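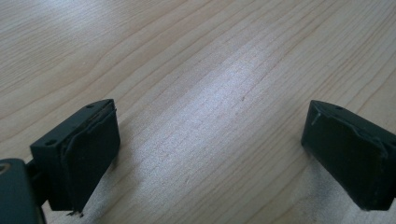

Hand-held gripper with wrapped finger pads, open over the test table. The pad edges show wear on both fingers.

Viltberg Hand-Held Gripper, Two-Finger
Item 251

Overview
The Viltberg is a hand-held two-finger gripper with a camera looking down past the fingers at the work. It is used for recording grasps by hand and for trying out finger and pad designs before they go on an arm. The fingers are dark green blocks with small round holes in the top face. The pads are a separate covering and are treated as a wear part.

What is in the box
Gripper body with linkage and two fingers
Camera bracket
Pad material, enough to cover 6 fingers
Hex key
Printed setup sheet

The camera is sold separately. The bracket takes the Sarkton and Deneo camera modules.

Pad options
Standard: dark rubbery sheet, wrapped over the inner face and trimmed by hand. Good grip on cardboard, cups and most packaging. Edges can curl or fray with use, mainly along the top rim and at the bottom of the pad near the table.
Molded: one-piece pad, slower to change. Less grip on smooth plastic, but the edges stay down longer.
Bare: no covering. For fit checks only.

Bench comparison
Aarti Saxena ran the standard and molded pads on the same body at our bench. Each pad set did 50 picks of a small carton and 50 picks of a plastic bottle from a bare wood table. The standard pads dropped the bottle 2 times and never dropped the carton. The molded pads dropped the bottle 6 times and the carton 2 times.

The standard pads are still our default. Anyone who slides the fingertips along the table a lot should look at the molded set. Grasps from above are easier on either type.

Changing the pads
Open the gripper fully and peel off the old covering. Clean the finger face with alcohol and let it dry. Lay the new sheet from the bottom edge up, fold it around the front edge and trim it flush with the top. Press for two minutes. Leave overnight before use.

Check the edges before each session. A loose flap can catch on thin objects and show up in the recording as a bad grasp. Small curls can be trimmed with a sharp blade. If the face of the pad has bunched, replace it.

Table and lighting
Light wood gives good contrast with the dark fingers. A lamp on the far side of the table can leave a bright patch in the middle of the view, right where the object sits. Move the lamp to the side or use a matte mat.

Compatibility
Finger mounts match the Chaturvedi wrist adapter. Older Deneo brackets need the long screws.

Ordering
Replacement fingers are sold in pairs. Pad sheets ship separately. The next batch of molded pads is due in July. For bulk orders or pad samples, contact Regula Widmer in the parts office.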